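Turberg Learning > Young Explainers > Machines > How a robot's cameras are compared

Topics Machines Space Rivers For Teachers

How do engineers choose a camera for a robot?

A robot that travels outdoors needs to know where the ground is, where the kerbs are and what is straight ahead. It finds this out with cameras. Cameras differ from one another, so engineers test them before making a choice.

At Murosbridge, Joon-young Um and Danilo Tan compared two cameras, called Diltov and Son. Each was given the same 340-metre route and the same speed. Each recorded 30 pictures every second.

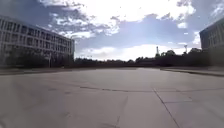

Concrete paving between two buildings, with trees and a tall tower beyond.

Joints between slabs are useful in a test of this kind. They are thin and dark, and a good camera should show them clearly. The computer must also learn that a joint is flat and may be crossed, while a kerb may not.

Bright skies are harder. When a camera faces strong light, it may make the ground too dark or the clouds too white. Engineers call the range from dark to bright that a camera can manage its "dynamic range".

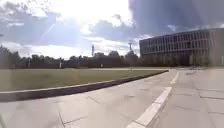

Painted lines are another part of the comparison. The computer marks where it believes the line to be, and the engineers check its answer against a map. Diltov was correct at 31 more points than Son, but Son used less battery power. The team will repeat the route in May before deciding.

Contact Turberg Learning | Copyright Turberg Learning | Back to top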